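Putuvora Service Desk
Ticket 284: Workstation shuts down under load
Category: Hardware / Desktop
Location: Simões Building, drafting room
Status: Pending parts
Priority: Normal

Reported problem

The user reports that the workstation powers off without warning when large drawings are exported. The first occurrence was in April. The unit restarts normally after several minutes and runs without trouble during light office work. No error message is displayed before shutdown. The user has confirmed that all files are saved to the network share.

Initial checks

The power cord and wall outlet were tested with a second unit and found to be in working order. The event log lists unexpected power loss only. The system monitor recorded a processor temperature of 100 degrees Celsius shortly before the most recent shutdown. The processor fan was reading 2000 rpm at that time and did not increase when the load rose.

The unit was withdrawn from the drafting room on Tuesday and a loaner was issued.

Work log

1. Power disconnected and side panel removed. Dust cleared from the front intake and the rear vent.

2. Processor cooler and memory modules removed. Modules placed in antistatic bags and labeled with the ticket number. The processor remains clamped in its socket. Old thermal paste is still present on the heat spreader, mostly in a band down the middle, and must be cleaned off before a cooler is fitted. 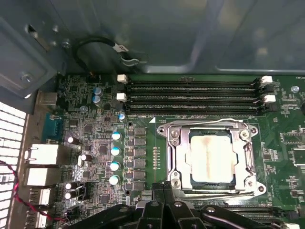

3. Cooler fan connected to the bench supply. The fan is rated for 4000 rpm and did not rise above half of that figure. Fan judged defective. Replacement cooler requested from Fetero under the standing parts order.

4. Case closed loosely and unit stored on the repair shelf pending delivery. The power cord is being held with the ticket.

Remaining actions

Clean the heat spreader with isopropyl alcohol and a lint-free cloth. Do not open the retention lever for this step.

Apply new thermal paste and install the replacement cooler. Tighten the screws in a crossing pattern.

Return the memory modules to their original slots, as marked on the bags.

Run the Berura load test for one hour and attach the temperature report to this ticket.

Note to requester

The loaner may be kept until the repair is complete. Please do not store project files on its local drive. The service desk will contact your department to arrange the exchange. Questions regarding this repair should be submitted as a reply to ticket 284.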